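Do you need to book at Farina for an early dinner?

Two of us are staying near the harbour in January and want to eat at about 6. Is it worth ringing first?

Answer 1
Yes, ring. It only has 22 seats and the locals fill them – we were turned away twice. Plumard next door takes walk-ins.
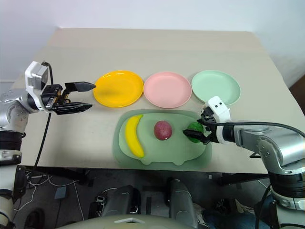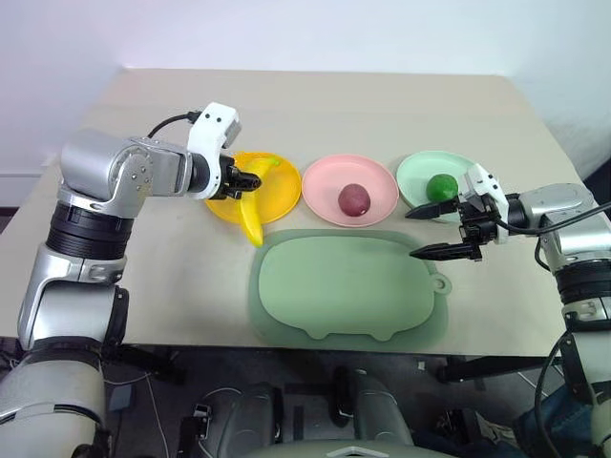
Answer 2
Never booked, always got in. Have the fish stew.

Answer 3
Depends on the month. In January they open at 7, so 6 is no good anyway. Bus 209 stops outside. Cash only when I last went.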